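Talk notes, 8/28/25
Working with pale boards: what I learned at the Dotix workshop

Slide 1. Good morning and thank you for coming. I will speak for 35 minutes and then we have time for questions. Please stop me if I go too fast or if I use a wrong word. I learned this work in another language and some names of tools I still translate in my head.

Slide 2. Who I am. I make small furniture for children's rooms, mostly low shelves, stools and play tables. I started at Vasport, in the repair room, and I have been at Dotix since June. Today I talk only about the top of the play table, because most of my mistakes were in the top.

(Wait here. Let people find a seat.)

Slide 3. Choosing the board. When a family buys a play table, they look at the top first, and they touch it with the whole hand. So I look at it the same way. I put the board flat, I stand at the short end, then at the long end, and I look along the grain. A glued board is made of strips, and every strip has its own color and its own lines. When I was new, I wanted all strips to be the same. I sent back many boards to Žukauskas, who supplies us, and they were very patient with me. Now I accept difference between strips, but I want to decide myself where the strong strip goes.

Slide 4. The strong strip. My rule is that the strip with the most movement in the grain goes to the front, where the child sits. On the far side I like it quiet. Some colleagues do the opposite and put the strong strip to the wall. Both are possible, but please decide it before you drill for the legs. I have drilled first and thought after, and that top is now a shelf in my own kitchen.

Slide 5. Show the picture. Give them a moment to look before you speak.
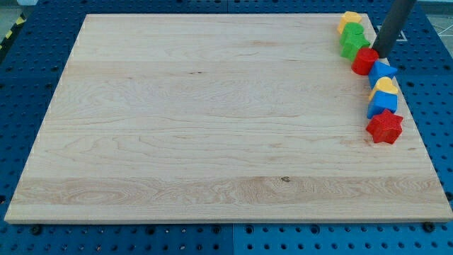
Slide 5: Pale board on the blue worktable, small knot in the front strip, shape blocks along the right side.

Look at the lower band, where the grain makes swirls and the color is warmer. The knot is in this band, a little to the right of the middle. The question I get most is if a knot like this must be cut out. For a play table I say no, if it is tight. I press it with the thumbnail, I press it again from the back side, and if nothing moves I leave it. Higher on the board there is also a very small dark spot. With such a spot I do nothing at all.

(If somebody asks about filler: we use it only for open knots, and we test the color on a cut piece first.)

Slide 6. Toys on the table. I like to put toys on a top before I decide the finish. Strong red, blue, green and yellow next to pale wood tell you very fast if the wood will look too yellow after oil. We tried 3 finishes at Dotix. The first oil was beautiful in the can and too orange on the board. The second one stayed pale but felt sticky to me. The third is a water-based hard finish, and with this one we stay for now.

Slide 7. Edges. A cut edge looks lighter than the face and people notice it. Please don't try to color it. Round it by hand with paper number 100, then go finer, and stop when you can pull a sock along it without catching. This is not a scientific test but I trust it.

Slide 8. Size. Leave free space for the arms. A child leans on the table more than we think, and the blocks go to the side by themselves.

Last slide. The sample boards from Vasau are on the table near the door. Take them in your hands, please, also the ugly ones. Questions.

Dotix workshop talks | Contact: ask at the front office | © 2025 Dotix | Back to top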